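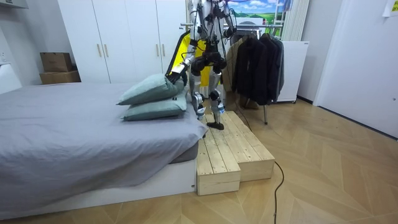 Making a Bed You Want to Get Back Into

When we changed the bedrooms over at Clerside this April, I promised a few of you that I would write down how we do the beds, and then of course the whole summer went by and I hadn't written a word. So here at last is my very plain method, with apologies to everyone who has been waiting so patiently (and to the reader in Zirkimthorpe who wrote to me twice!).

Start with the gray. I have grown very fond of gray bedding over the years, partly because it goes with anything you care to put next to it, and partly because it is forgiving of a crease or two. Smooth it from the middle out with the flat of your hand and let the extra hang down the side. I used to iron everything, and I can't say I slept any better for it.

Pillows come next, and I like two, stacked, in a soft gray-green. Pick each one up by the corners, give it a good shake, and let it settle before you put the other on top. If the top one lands a little crooked, leave it be. A bed in a small room looks friendlier that way, I think, and you'll be pulling it all apart again by bedtime anyway.
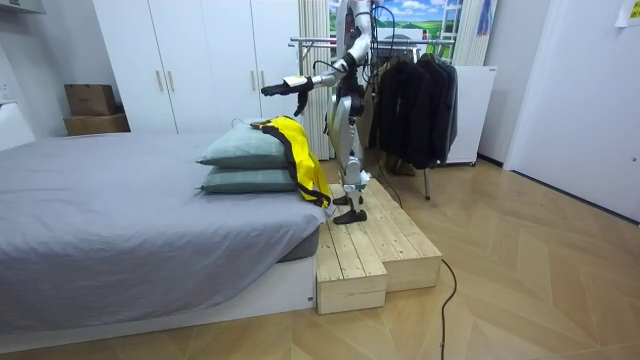

Steps by the Bed

Plain pine steps have won me over too. We left the wood unfinished at Clerside, and I do love to see the knots in it. Two levels are plenty beside a low bed, and between bedtimes the lower one is a lovely spot for a book and a glass of water. Push them right up close to the bed, and give the boards a wipe with a barely damp cloth when you change the sheets. 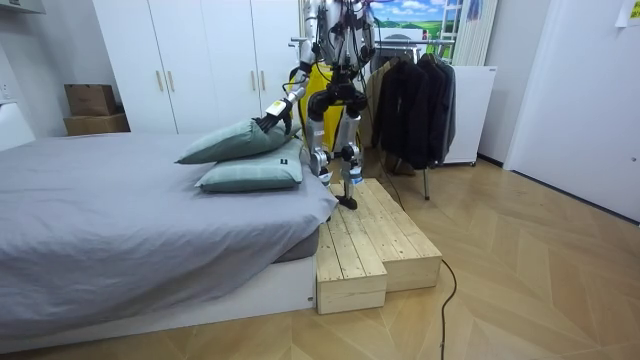

Anas Alaoui writes that he airs his pillows by an open window for 60 minutes before the clean cases go on, even in winter, and that he wouldn't dream of stacking them until they have had their turn. I'm going to try it with ours next time the beds are changed.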